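Skusby releases Enora 6, grasp planning software for shiny, awkward hand tools

For immediate release, May

Skusby has today released Enora 6, the new version of our grasp planning and wrist camera software for robot arms with two-finger grippers. It's a free update for everybody already running Enora 5, and the download page goes live at 9 am on Tuesday.

I'm Ximena Ocampo, I run the software side at Skusby, and I asked if I could write this one myself (our last release had the word "solution" in it four times and I still get teased about it). So please forgive the tone -- I've been living with this code for a long while and I'm rather excited to see it go out of the door.

Enora works out where a gripper should take hold of something, how it should come in, and what to do if the thing isn't quite where it was expected to be. Older versions were happy with boxes, bottles and cast parts. Give them a spanner and they sulked! Polished metal throws back whatever colour is next to it, so a depth reading taken over chrome is full of holes, and the old planner would fill those holes in with guesses. Some of the guesses were very good and some put the fingertips straight into the side of a tray.

Version 6 drops the guessing. The new planner, which we call Bravo, takes the outline of the tool from the colour picture and the shape of the surface around it from whatever depth it can trust, then fits the two together. It looks for the long straight part of a tool first, checks there's room for a finger on each side, and only then plans the way down. If there isn't room it says so and asks for another view from a slightly different angle. On our test computer a plan takes 114 milliseconds, which is quick enough to do again on the way in.
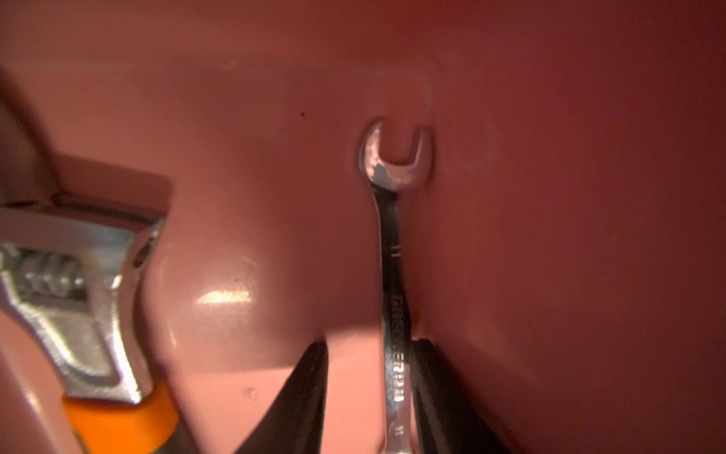

Wrist camera view in Enora 6: gripper fingers either side of the shank of a size 11 combination wrench, with an adjustable wrench in the neighbouring channel of the tray.

Moulded trays were the bit that gave us the most grief, I must say. They're lovely for people, everything has its own place, but the walls are soft and curved and they pick up bright streaks of light that look just like an edge to a computer. Tadeo Espinoza on our perception team spent most of the winter on those streaks. His fix compares the highlights between two camera positions a few millimetres apart: a real edge stays put on the tray and a reflection slides along it. It sounds terribly simple when he explains it over lunch. It was not simple to write!

We ran 2000 planned picks through the release build before we signed it off, using 305 different tools in all sorts of trays and drawers. I'd love to tell you that every one was perfect, but a stubby screwdriver lying in a deep pocket is still a nuisance, and very thin feeler gauges aren't supported yet. Both are on the list for the next update.

There's a new replay window too, and it's my favourite thing in the whole release. You can scrub back through any pick and see the camera view, the outline Bravo settled on and the grasps it turned down, each with the reason in plain words. "Left finger too near wall" is a lot more use on a busy morning than an error number.

Clonda, our tool for teaching new trays, has been brought into the main program, so you no longer need to install it separately. Show it the tray empty, show it the tray full, give the pockets names if you like, and save. Trays saved in the old format will open as they are, although we'd suggest scanning the deeper ones again so that Bravo has better walls to work from.

Enora 6 runs on Linux. The calibration steps haven't changed, and if your camera mount hasn't moved you can carry your existing calibration file across. Release notes and the full list of supported grippers are on the Enora pages of the Skusby website.

Press contact: Ximena Ocampo, Skusby. Technical questions about reflections and depth go to Tadeo Espinoza at the same office -- mornings are best.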